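Was the Prarer visit worth the trip?

harborline
The president's two-day visit to Prarer in March got a lot of coverage here in Clolleo and I have been trying to work out what we got from it. The joint statement mentions "a new level of partnership" twice. What I can find on paper is a renewed ferry agreement, a student exchange with 50 places a year, and a promise to look at the farm tariffs again before the next harvest. The last leaders' visit was seven years ago, so I expected more. Am I missing something?

quietdesk
You're missing the Drokuswood crossing. It has been closed to trucks since the inspection dispute, and the statement says both sides will reopen it "in stages." Anyone who ships anything knows what that means. The detour by the coast road is 219 miles.

harborline
I saw that line, but there is no date on it. We have had "in stages" before.

mapfold
The two governments get along because their leaders get along. They came up in the same kind of party and they talk the same way about the big powers. That is most of it. The ferry and the students are what you sign so there is something to hold up for the cameras.

quietdesk
I don't agree. Trade between us was growing before either of them was in office. The old Prarer government signed the Pimentel accord, and that did more than any handshake. It set up the joint port office and let companies on both sides bid for work. People give the current two credit for something they inherited.

mapfold
The accord sat in a drawer for years. The port office had a sign on the door and no staff until these two took over. My brother-in-law worked freight at Pimentel and he couldn't get a form stamped there.

oldpier22
Both of you have a point. The accord was the legal base and the current leaders put money behind it. What worries me is how much depends on two people staying in office. If Prarer's opposition wins next time, they have already said they will review the port contracts. A treaty with a vote in both parliaments would be harder to undo than a statement.

harborline
Has anyone seen whether the ferry agreement goes to parliament?

oldpier22
It doesn't have to. It was written as an extension, so the ministry can approve it alone. Same with the student places.

saltmarsh
I read the full text last night, all 246 paragraphs if you include the annexes. Most of it restates older agreements. The part on farm goods is in annex seven and it is weaker than the press summary. Grain and dairy are listed for "discussion." Eggs are the only product where Clolleo cuts the tariff now, and even that is for one season.

quietdesk
One season is still a cut. Our side has refused any cut on food for as long as I have followed this.

saltmarsh
Sure, but Prarer's farm ministry called it an opening of the market. That is a stretch.

mapfold
Every ministry talks like that after a visit. Ours called the ferry renewal historic.

tallgrass_k 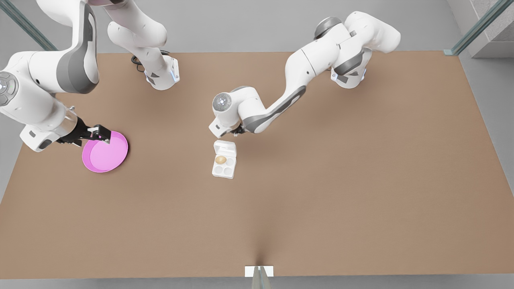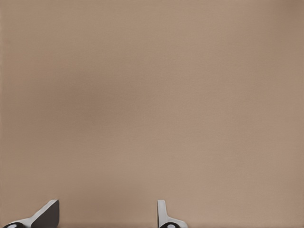
Annex seven needs to be read next to the Drokuswood line, and I don't think the press did that. Prarer's farmers are inland, and with the crossing shut to trucks they pay for the coast road on every load. A lower tariff doesn't help them much until the trucks can get through. So what they have for now looks a lot like the carton in the first picture, with a single egg in it. If the crossing opens before the season ends, I'll take that back. I also think quietdesk is right that a first cut on food matters, and the next talks will start from it.

quietdesk
Fair. I would still rather have the crossing than the tariff. The customs people on our side say the scanners are installed and they are waiting on staff from Prarer.

harborline
Then that is the thing to watch. Does anyone know if the joint port office at Pimentel will handle the Drokuswood paperwork, or will there be a separate one?

oldpier22
Separate, going by annex three. It would report to both transport ministries - which is how the inspection dispute started last time.

50 comments | 7 shares

Contact the moderators | Copyright Foreign Affairs Board | Back to top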